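Home Meetings Parts shelf Log in Contact

Gripper Group - Minutes, September 2024

OK everybody, it was my turn to type, so these are a bit wordy! Corrections go on the notes page as usual. We started late and the first chunk was all leftovers from last time, so I'm skipping the part where we hunted for the agenda.

1. Old business

The spare battery for the Lunum arm came in. The mounting plate did not. I said I'd chase it and I will (it's on my list twice now). February's notes said we would stop changing the finger pads in the middle of a comparison, and we agreed that still stands.

2. Hand-held grippers on the snack box

This took up most of the meeting, and I was glad because I'd been wanting to talk about it all week. We're comparing the Stetota hand-held with the Plirura claw on one job: snacks in the pink box, snacks out of the pink box. The Stetota is the one with blue finger pads. I love the snacks for this, by the way. Foil bags slide, candies roll, and the flat packets lie so low that you have to come at them with the fingertips nearly on the cloth.

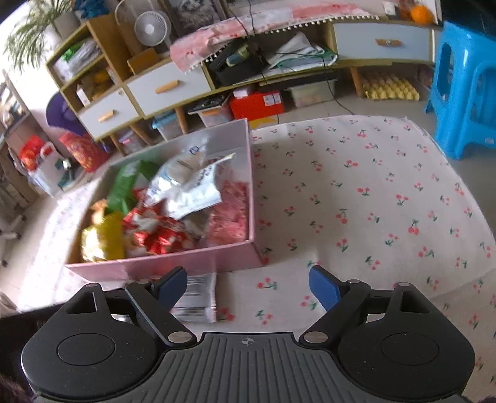

A question came up right away about whether we're testing the grippers or the hands holding them, and could we please have the same person do both on any given day. Good point, and I should have thought of it! So from now on whoever starts a session with the Stetota also does the Plirura runs, in the same sitting.

Numbers so far, flat packets only: the Stetota got 12 clean picks out of 15 tries. The Plirura has had 15 tries too but we couldn't agree on what to call a clean pick when the packet folds in half on the way up, so I'm leaving that score out until we settle it. My own vote is that folded is fine if it lands where you wanted it. I was outvoted, then un-outvoted, then we ran out of steam.

Crimped edges came up a lot. Everybody likes grabbing a packet by its crimped end, and it works great in the hand, but it may not carry over to the arm, where the wrist can't tilt that far. We decided to do half the runs with edge grabs and half across the middle, and write down which was which.

3. Two at once

This was the fun one. With two grippers you can hold the pile still with one and pull a packet out from under the others with the other. You can also bump them into each other constantly - I'm the worst for this - so we talked about who goes first and from which side.
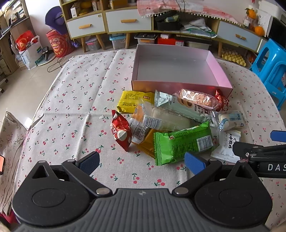 I'd like us to try fixed sides next, where the left one never crosses the middle of the pile. It'll be slower. We can live with slower if it means fewer collisions, and overlapping wrappers are hard enough without somebody's knuckles in the way.

Agreed: fixed sides for the next 2 sessions, then compare.

4. Controller

The Šťastný controller still drops the finger position when both channels are live. We swapped the cable and it kept happening. One suggestion was to run it at the slower rate and see if it settles down, and another was to go back to the old firmware. We'll try the slow rate first. If it's still acting up after that I'm happy to do the firmware, but I want a whole afternoon for it.

5. Odds and ends

- Please put the pads back in the bag, pairs together.
- Still need a decision on folded packets.
- Room is ours until 19:00 next time.

That's what I have. Mounting plate: me. Slow-rate test: whoever opens up.

Recent items
Lunum arm: wrist limits and the tilt problem
Pad swaps, old and new
Minutes, February
Šťastný cable notes

Get our minutes by email. Enter your address to join the newsletter. You can unsubscribe at any time.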